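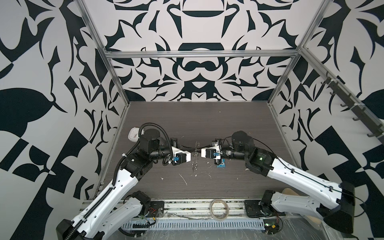 Two robot arms against black-and-white patterned walls.

Bring back the cricket tea

3 April 2024

The fixture list for the new season landed in my inbox this morning, and I did what I do every April, which is skip straight past the fixtures to the playing conditions at the back. I know how that sounds. But the back pages are where a league tells you what it thinks the game is for, and once again the Jodness League has decided the game is for getting home early.

The tea interval is gone for another year. In its place we get a "changeover period" of fifteen minutes, during which (I'm quoting) players are encouraged to bring their own refreshments. So after fielding for 38 overs in whatever the weather throws at us, we sit on our kit bags, eat a cereal bar, and go out to bat. Visitors do the same thing on the other side of the pavilion. Then everybody drives off.

I've played in this league long enough to be bad at it in several different ways, and I want to make the case for the tea while there are still people around who know how to cut a sandwich for a fast bowler.

First, the thing itself, for anyone who came to cricket through the TV and the short formats. Between innings at most amateur games, both teams used to go inside and eat together at long tables. The home side provided it. At Cusent, where I've spent most of my weekends as an adult, that meant egg sandwiches, cheese and pickle, a bowl of chips that emptied in seconds, something warm if you were lucky, and cake. Always more cake than seemed possible. The urn leaked. You drank your tea out of a green cup that tasted a little of dish soap, and you sat wherever there was a gap, very often beside the guy who'd just gotten you out.

That last part is what I miss. I remember being bowled by a kid from Rorner, first ball, with a slow one that I'd have hit out of the ground nineteen times out of twenty (I still believe this). I was furious! I sat through the rest of our innings with my pads on, just stewing. Then at tea the only empty chair was next to him, and he passed me the sausage rolls and asked what I thought of the wicket at the river end, and by the second cup we were talking about his exams. I can't stay mad at a person who's worried about chemistry. These days I'd have sulked in my car.

The arguments against the tea are real, and I don't want to pretend they aren't. Food costs money, and match fees have gone up plenty without it. Somebody has to make the sandwiches, and for a very long time that somebody was a wife or a mother or a girlfriend who hadn't been asked so much as assumed. I'm not nostalgic for that bit. It was lousy, and clubs lost good people over it. There are allergies, and religious diets, and vegans, and a teenager at our place who will only eat things that are beige. When the interval was first suspended during the pandemic, a lot of clubs found that they quite liked having one less job to do, and when the league held a vote afterward the tea lost.

Okay. But look at what we did there. We had a job that was unfairly shared, and we scrapped the job. We didn't try sharing it. When the roller broke at Cusent we didn't decide that flat pitches were a thing of the past.

For a couple of seasons before it all stopped, we'd moved to a rota where players did the tea in pairs, and it was chaotic and great. Our opening bat turned out to be a serious baker. Our wicketkeeper brought five supermarket quiches, still frozen in the middle, and we ate around the edges. One pair did a huge pot of dal with rice and I have never seen a visiting team so slow to go back out and field. It cost each of us a little money and one slightly stressful morning a season. You could do the whole thing on three loaves, a block of cheese, and a bit of nerve. 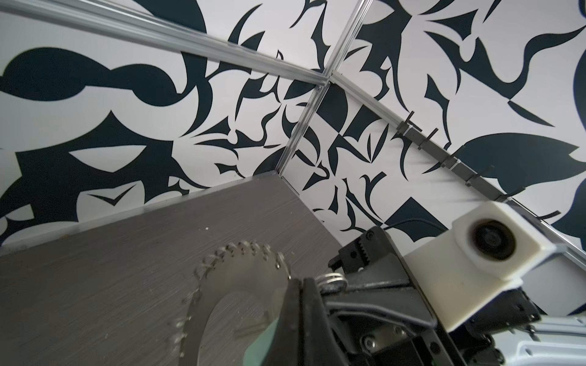 Black curved shapes on pale walls, with metal rails along the edges.

The other argument is time, and it's the one that gets the nods at meetings. People have families, people have shifts, the game takes too long. I have some sympathy here too, as a man who has explained to his kids that he'll be back "after the cricket" with no idea when that might be. So let's talk about time. A proper tea takes half an hour. The changeover takes fifteen minutes on paper, and in practice it creeps up to twenty or so, what with padding up and looking for the scorer. The saving is one song on the radio, maybe two.

If the league wants to cut the day down, I can suggest better places to look. Start with the drinks breaks that turn into team talks. Look at field settings, where captains in our division now move point three yards left, think about it, and move him back. Look at the hunt for the ball in the nettles at Ra, a ground I love dearly and where I've spent more hours bent over with a stick than I have at the crease. Put a box of spare balls on the boundary, and you'd have your tea break back with change left over.

Or play fewer overs! I'd give up four overs an innings tomorrow for a sit-down and an egg sandwich, and I say that as somebody who bowls at the end of the innings and would be giving up his own overs. My captain would call that a bonus.

I do think something bigger is going on, though I'm wary of getting grand about a plate of cake. Amateur cricket keeps losing players, and whenever that comes up, the answer is to make the game more like the professional one. Colored clothing, shorter matches, live streams, stats on your phone. I like my stats on my phone, I check them in the bath. But the people I've seen drift off from our club didn't leave because the product wasn't slick enough. They left when they stopped knowing anyone. They'd turn up, bat at eight, field at fine leg, not get a bowl, and go home having spoken to maybe a handful of people. For that player, the tea was the one part of the afternoon where batting at eight made no difference at all. You got the same chair and the same chips as the guy with the century.

It was good for the juniors too. A fourteen-year-old called up to make the numbers can hide on the boundary all day, but he can't hide at a tea table. Somebody's going to ask him to pass the ketchup. I learned to talk to adults over those tables, and also that umpires are people, which as a young bowler I'd found hard to credit.

I'm not asking for teas to be compulsory. Small clubs with no kitchen shouldn't be fined for failing to produce a Victoria sponge. What I'd like is for the playing conditions to say that the home side may offer a tea, that the interval is then thirty minutes, and that the start time can move to make room. Let clubs choose. At the moment we can't, even if both captains want it, and I've stood there with a tray while an umpire pointed at his watch. He was right, too, he was following the rules, and he looked at that tray with real longing.

We open the season away at Rorner. I've already had a message from one of their players asking whether we fancy staying on afterward, since they've kept hold of their big table and one of them has bought a smoker. I said yes on behalf of the whole team without checking. I'm bringing egg sandwiches, and if it rains and there's no cricket, I'm bringing them anyway.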